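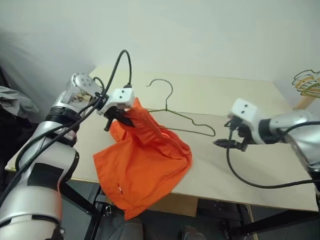 Week 3 — elastic and gathering. Last week was woven vs knit, so read those notes first if you missed. Gathering = fitting a long edge into a shorter one. Elastic does the same job but the edge can stretch back out. Look at the waistband on the orange shorts, ribbed folds running the whole length of it, that's all extra cloth with nowhere else to go. Wide panels lower down, same fabric, no elastic.

Fullness ratio: flat edge divided by finished edge. 2 to 1 is standard for lightweight cotton. Heavier cloth less. Cut length of elastic — measure the body, take off a bit, test it before you sew. Dobos handout says 80 percent of the waist, fine as a starting point but check teh stretch on your own roll. 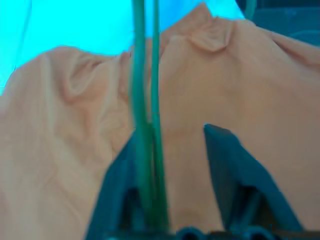
Photo: Graça Pacheco

Folds and grain. Crosswise grain gives a little, lengthwise hardly any, bias gives most. Always note which way you cut. Color shifts a lot between ridge and hollow so match thread on a flat swatch, in daylight if posible.

Casing or sewn-on?
Casing: fold, stitch, leave a gap, thread through with a safety pin. Easy to replace later.
Sewn-on: quarter it, pin, zigzag while stretching. Flatter, harder to unpick.

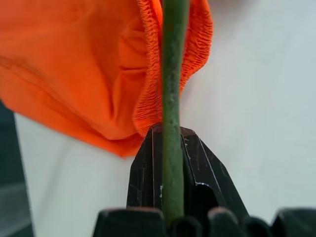 For next time

Bring one gathered sample and one elastic sample, labeled with ratio. Telleck chapter 3, skip the part on smocking. Questions to Hendrik Van Leeuwen, not me, I'm away until October.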